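Sternia Open Studios – call for makers, artists and small studios

We're looking for people to take part in the next Sternia Open Studios, at the old Brondell print works in November. Painters, potters, printmakers, photographers, furniture people, textiles, film, sound, things that plug in. If you make it yourself you can apply. First-timers very welcome, we had loads last time.

What's on offer

7 studios on the ground floor, shared between two or three people each. Wall space along the upstairs corridor. One dark room for projection (no windows at all, bring a torch for setting up). A page each in the printed guide, 500 copies, given out free at the door and in shops along the high street. Plus your name and a link on the website, which stays up all year.

We had 846 visitors through the door last time. Evenings were busier than we expected so we're opening till 9pm again.

No commission on sales. You take your own money, so bring a card reader if you've got one. The wifi is fine downstairs and patchy upstairs.

Who can apply

Anyone over 18 living or working in Sternia or the villages. Groups can apply as one entry – put one person down as the contact please, last year we had four people from the same group all emailing us different things.

Students yes. Work in progress yes, visitors seem to like it more than the finished stuff. No reselling of bought-in goods, and no prints of other people's work.

What to send

Up to five pictures of your work, phone pictures are fine
A few lines about what you do, 100 words at most
Rough size of the space you need
Whether you need power, and how many sockets
Anything heavy, hot, loud or smelly – tell us now, not on the day

Please don't send zip files. Please put your name in the file names, otherwise they all come through as IMG something and we loose track.

Fees

Shared studio £35, corridor wall £15, dark room free as we want more film and sound in there. Pay once you've been offered a place, not before. There are 2 free places for people on a low income, just tick the box on the form. No proof needed and it doesn't go any further than us.

The Trujillo award

Back again this year. One person gets a month in the Stastine workshop in the spring with use of the kilns, the press and the big bench saw, and a small show at the end of it. Everyone who takes part is in the running, nothing extra to fill in. Decided by visitor vote plus a panel.

Practical bits

Setting up is the day before, from 10am. Van access by the side gate only, the front is double yellows and they do ticket. Step-free to all the ground floor studios, stairs to the corridor, sorry, no lift. No nails in the brickwork – there's a hanging rail, hooks provided. You'll need your own public liability insurance if you're running anything hands-on for visitors. Ask us if your not sure.

To apply

Form is on the Open Studios page, or pick up a paper one from the desk at Brondell. Closes at midday on the last day of the month. Late ones go on the waiting list. We'll reply to everybody, yes or no, within two weeks of closing.

Questions to the Open Studios inbox, we're quicker by email than phone.

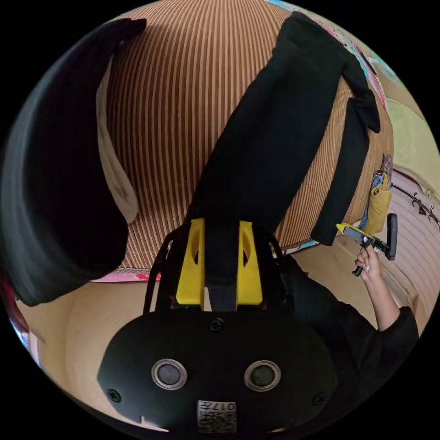 Black housing, yellow 3D-printed fingers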